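Laundry sorting

Laundry sorting is the division of clothing into groups, either before washing (by color, fiber or degree of guilt) or afterward (by owner, drawer or whatever is nearest). It is practiced in most households and finished in few of them.

Sorting before the wash

The usual first division is into whites, lights and darks. Red items are traditionally given a load of their own until trust is established. Knitwear is kept apart from anything with a zipper or hook, which will find the one loose loop in a cable pattern and pull it. Printed cotton is turned inside out to spare the lettering, a step performed faithfully for the first 3 washes of a garment's life.

The Wundton household manual, a stapled work of 61 pages, recommends 13 separate categories. Readers who tried the system reported owning more baskets than shirts. A later edition, issued at Drorkilgate in March, reduced the number without comment.

Sorting after the wash

Clean clothes are commonly tipped onto a bed in one heap. Pitkänen distinguishes the "open heap," in which garments lie mostly side by side, from the "closed heap," in which sleeves have become involved. Heavy knits are taken out first and folded flat, as hangers stretch the shoulders. Printed tops follow, then towels. Socks are deferred.

The ribbed edge of a sweater is often the quickest way to find out what one has hold of, being either a cuff, a hem or a neck.

Mixed heaps

A heap in which knits and prints lie over one another is called mixed. Opinion differs on whether it should be sorted or simply worn from the top down.

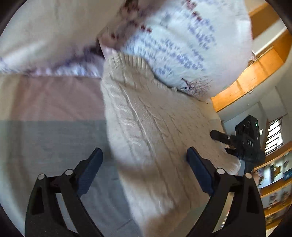

Jolene Tuhiwai objects that wearing from the top down only works until the weather changes, at which point the sweater you want is at the bottom and the whole heap has to be turned over anyway.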